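Chapter 9
Setting up the laundry cell
Covadonga Arroyo

Start with the gripper. Not the software, not the washer. Most faults on the Ullstead cell come down to fingers out of line, and you can check that in 12 minutes with the power off.

Wipe both fingers. Look at the tips for nicks, anything that could snag a knit. Then close on one garment, slow, and hold it at the door.
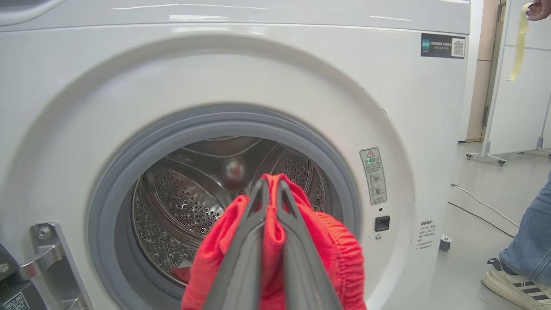
Fig. 9.1 Red knitted garment held between the fingers at the drum opening.

If the cloth slips, check finger screws before you touch the grip force. Trainees always go for the force first. Dont.

Next, the basket position. Teach it with the gripper open, well clear of the rim, and save the point under its own name.
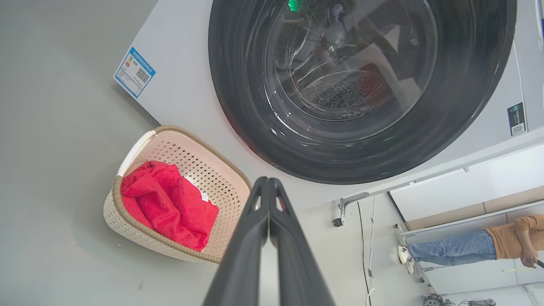
Run that move 29 times at low speed. Write down every miss, even teh small ones. More than two, teach it again.

Door last. Approach from above, stop short of the ring, creep in. Contact limit stays low untill the path is proven.
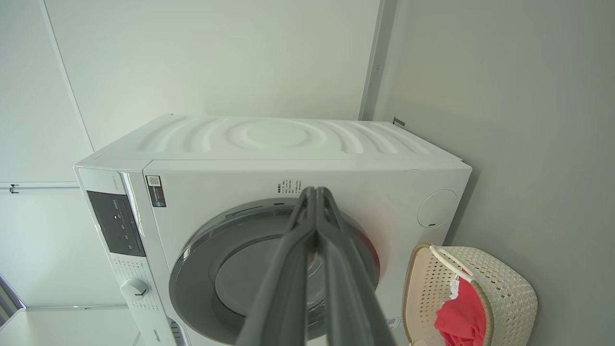 Log the offsets on the Fendero sheet, with initials. Section 9.1 covers finger changes.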